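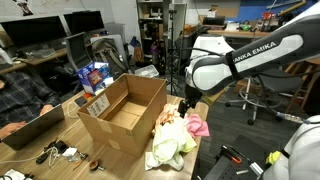

Should a landlord in Ostden have to pay for a second energy inspection when the first was done under rules later withdrawn? The cost should fall on the body that issued the rules, with the owner paying only for the original visit.

The city's rental energy rule took effect in May and was revised 2 months later. Owners who complied early hold reports that lenders now decline to accept. A repeat inspection costs around $700. For an owner with one duplex, that is a month of margin — sometimes more.

The defense offered by the housing office is that the old reports were never final. The text of the rule says otherwise. Section 4 calls the report "valid on issue" and sets no review period.
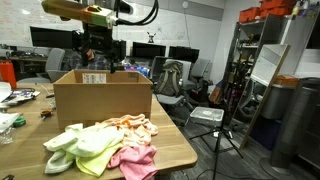
Cloths and an open cardboard box on a table.

Nidthorpe handled the same problem better. Old reports stayed valid until the next change of tenant, and inspectors had 60 days to correct the heat loss figures from their own notes. Few homes needed a new visit.

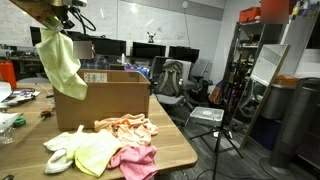

Manzano, by contrast, let each inspector decide, and the results differ from street to street. A rule that depends on who knocked on the door is hard to price and harder to appeal. Ostden should copy the Nidthorpe text, including the correction period, and refund owners who have already paid twice.

Nabila Ezzat
Mar 1, 2019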